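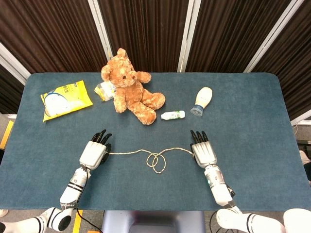 Student Work > Materials and Making > Term Projects

What Holds and What Slips: My Project on Everyday Knots

Posted February 17, 2026

I should start by admitting I could tie exactly two knots when I picked this topic. One was my shoelace bow (which, more on that later, I was tying wrong) and the other was the big angry lump I put in anything I wanted to stay shut. My mother calls that one "the family knot" and you need scissors to get it out.

The assignment was to choose something ordinary from home and find out how it works. Most of my class went for kitchen stuff. I was going to do bread, and then in December our clothesline came down in the night with a full load of sheets on it, and when I went out to get them the rope was perfectly fine. No break, no fraying. The knot had let go. So that was my topic, and I spent the rest of the winter with pieces of cord in every pocket of my coat.

What I wanted to know

My question started out as "what is the best knot," and my teacher wrote NO next to it in the margin. Fair! A knot that's great for a clothesline is terrible for a parcel, and a knot that's great in cotton can slide right out of something slick. I changed it to: which knots do regular people use at home, and do those knots hold in the cord they're using them on?

I live in Zulska, population 2,883, and I did my asking at the Awad hardware store on the main street, where they let me stand next to the rope spools on busy afternoons as long as I didn't block the paint. I gave people a length of cord and asked them to tie it to a wooden post the way they would at home. I wasn't allowed to help or make a face. The second rule was harder than the first.

What people tie

Nearly everyone tied some kind of overhand knot and then tied it again on top. If they weren't sure, they added another. One man kept going until he ran out of cord, then looked at it and said, "Well, it's not going anywhere." (It did, a bit, when I pulled on it. I didn't tell him.)

The people who tied something different had almost all learned it from a job or a hobby. There was a woman who used to work on boats and did a bowline without looking at her hands, while telling me about her knee surgery. A guy who hauls hay did a trucker's hitch so fast that I had to ask him to do it over, and then over again, and I still missed the part in the middle. He drew it for me on the back of a receipt and that drawing is now in my project binder.

Hardly anyone had learned a knot from a book. Hardly anyone knew the name of what they were tying, either, even the good ones. A lot of them said "it's just how my dad did it." I liked that part of the project more than I thought I would.

The pulling test

For the test I picked the knots I had seen most, plus the bowline and the trucker's hitch, and tied each one in three kinds of cord: cotton, a natural fiber twine, and a shiny synthetic line. The cotton came off a roll made by Jemeo that was already in our garage. The other two I bought with my own money, please note.

My setup was a post, a bucket, and water. I tied the cord to the post, hung the bucket from it, filled the bucket, and gave it a swing. After 10 swings I measured how far the knot had crept, using a pen mark I'd made on the cord beforehand. I did this roughly 200 times over the winter break. My socks were wet for most of it and our driveway turned into an ice rink, so if you try this, use sand. I'd use sand.

What I found

The doubled-up overhand did okay in cotton and twine. It crept a little and then jammed, and once it jammed it was there for good. In the shiny line it was awful. Sometimes it let go before the bucket was even full. Adding more overhands on top helped less than I expected, because the slipping happens down at the bottom of the knot, where the cord goes around the post, and the extra ones are just sitting up there like hats.

The bowline held in all three, as long as I left a good long tail. With a short tail in the shiny line it worked itself loose while swinging. I had read that this could happen and didn't believe it until I got a bucket of water on my foot.

The trucker's hitch was the best for keeping a line tight, and it came apart easily afterward, even when my fingers were frozen. It was also the one I tied wrong the most. I threw out a whole afternoon of results after I saw that I'd been making the loop backward. I've kept those pages in the binder with a line through them, since we were told not to tear anything out.

Oh, and shoelaces! So there are two ways to finish a bow, depending on which direction you wrap the second part, and they look almost the same. One makes a square knot underneath and lies flat across your shoe. The other makes a granny knot, which turns crooked and loosens when you walk. I'd been a granny person my entire life. I switched, and for a week I felt like I was putting my shoes on in a mirror, and now they stay tied all day.

What went wrong

The pen marks smeared once the cord got damp, so my creep measurements in cotton are not great. I switched to a stitch of red thread for the second half and that worked much better, but it means the first half and the second half don't match perfectly. I also only had one post. A smooth metal pole might give different answers from rough wood, and I think it would be worse for most of the knots.

The other problem is that I got better at tying as I went. My January knots were neater than my early ones, and neat knots hold better — I could see it in the numbers. If I did this over, I'd practice first and test after.

What I'd do next

I wrote to Skorkeo, the outdoor club one town over, and they said I can come to their spring weekend and repeat the asking part with people who camp a lot. I'd like to see if they all tie the same few things. I also want to try old cord against new cord, because the stuff from our garage felt softer and I suspect it grips more.

As for the clothesline, it's back up, with a bowline on the house end and a trucker's hitch on the tree. My mother retied the tree end last weekend when I was out, and it's the family knot again. I've left it, but I did put the scissors on the hook by the back door.

Shares: 14 | Comments: 3

We use cookies to remember your preferences and see which pages get read. By staying on this site you agree to our cookie policy. Accept | Manage settings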